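Tuesday, late, kettle on

Back from Skerkinham with a stiff neck and two pages of scribble I can hardly read. Writing it up now or it'll be gone by morning.

Whole day on the gripper swap. The Atance came off at nine, the Limov went on, and I lost most of the morning to the cable. The Limov wants its lead down the inside of the wrist and the plug is a hair too fat to go through straight. You have to tip it, pull, swear, tip it back. Got it in the end with a bit of string. Must remember the string. Write STRING on the box.

Then the controller wouldn't see it. Akl software still had the old gripper saved and just sat there being polite. Restarted 5 times. Answer was in a menu I'd already looked in twice, a tick box under "tools" that resets itself whenever the power goes. So every single power cut or emergency stop, that box goes back. Have put a note on the screen with tape. The note fell off by lunch.

Anyway. Running by half eleven, which left me the afternoon for actual picks.

First impressions, Limov v Atance:

Closing speed, Limov faster by a mile. Too fast on default. It snaps. Turned it down to a third and it felt sensible.

Noise, Atance much quieter. The Limov has a whine on the way open that goes right through your teeth.

Grip feel, too early to say. The Limov holds hard things really well. Soft things it bunches up. Cloth is the old enemy and I don't think a new pair of fingers is going to fix cloth.

Camera, the wrist view is better on this mount because the fingers sit further apart at rest and I can see what I'm going down on. With the Atance I was half guessing.

Did the buttons first, since pressing is easier than picking. Fingers shut, come down flat, stop when the force goes up. The force stop is in Akl not in the gripper, so in theory it should be the same for both. It isn't. The Limov is longer and I hadn't changed the tool length, so it came down early and gave the yellow one a proper thump. No harm done that I could find. Changed the length, tried again, lovely soft press. Then did the rest in whatever order. 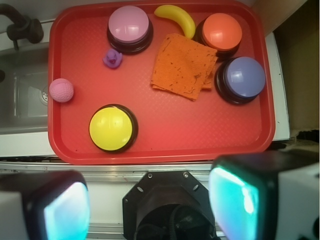
Ball next. With the Atance it used to squirt out sideways if I was even slightly off centre, like a pip. The Limov fingers caught it first go and I did a little cheer out loud to an empty room. Second go it squirted. Third go fine. So better, with a caveat. I think it's the height, if I go in below the middle it climbs out of the grip. Need to set a height and leave it alone instead of fiddling between every try, which I know, and which I did anyway.

Duck was a pain. It's small and it tips. Come at it from the side and it goes over before the second finger gets there, because the two fingers never touch at quite the same moment. Turned the wrist a quarter and took it across the body, better. Would be worth trying the slower close again just for that.

Banana easy with both, pick it up in the middle and off you go. Only thing, it swings if you grab it near one end. Knew that.

Cloth. Sigh. Pinched a fold, lifted, fold slid out. Pinched deeper, got both layers, lifted, ok, but then it won't let go cleanly, it hangs on one finger when they open. Atance did the same in Febuary, I looked it up. Left it till last and then gave it too little time, same as always.

Wrote down a count for once. The counter in Akl said 738 closes by the end, 332 of those on the slow setting. Sounds a lot but most are me opening and shutting it while I was sorting out the cable and the tick box, so don't read anything into it. The booklet says to check the finger screws at 3,000. I checked them today regardless and one on the left was a touch loose, from new! Bit of thread glue on it. Want to look again after tomorow's run.

Things I'm not sure about. Whether the whine gets worse as it warms up, I thought so by four o'clock but my ears were tired by then. Whether the speed setting survives a restart (bet it doesn't). And whether I'm being fair to the Atance, which has had months of me tuning it, when the Limov has had one afternoon and a piece of string.

If I had to pick tonight, Limov for the hard stuff, Atance for anything soft or anything where someone has to sit next to it all day. Which is no use at all, we only get to keep one.

For tomorrow: height fixed before starting. Slow close for the duck. Cloth FIRST while I've still got patience. Same light as today, so blinds where they are. Run the Atance again straight after in the afternoon, same things, so it's a proper side by side and not me going off memory. Take earplugs. Take a sandwich, the machine in the corridor had only mints.

Tea's gone cold. Bed.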